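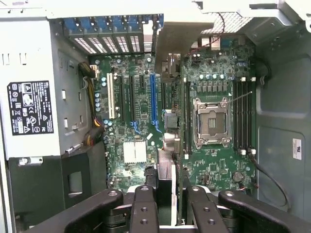
Green board, silver power supply, blue tabs on the slot covers.

Is this old tower worth fixing up?
Asked by Olga Villalobos

A repair shop wants 300 dollars to "refresh" my old desktop – new processor, more memory, cleaning. They swear it'll run like new. I've heard that before. Is anyone getting their money's worth out of these jobs?

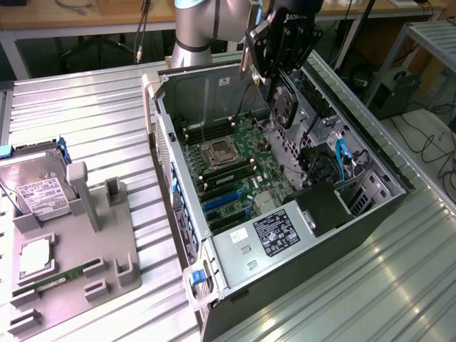 I'd mostly use it for email and my son's homework, so I don't see why it should cost that much.

2 answers

Takumi Ishida
Doubt it. Get the parts priced separately from the labor before you agree to anything. "Refresh" could mean a can of air. I'd also ask what processors the board will take, and get it in writing.

Akihiko Hamada
just buy a new one, 400 tops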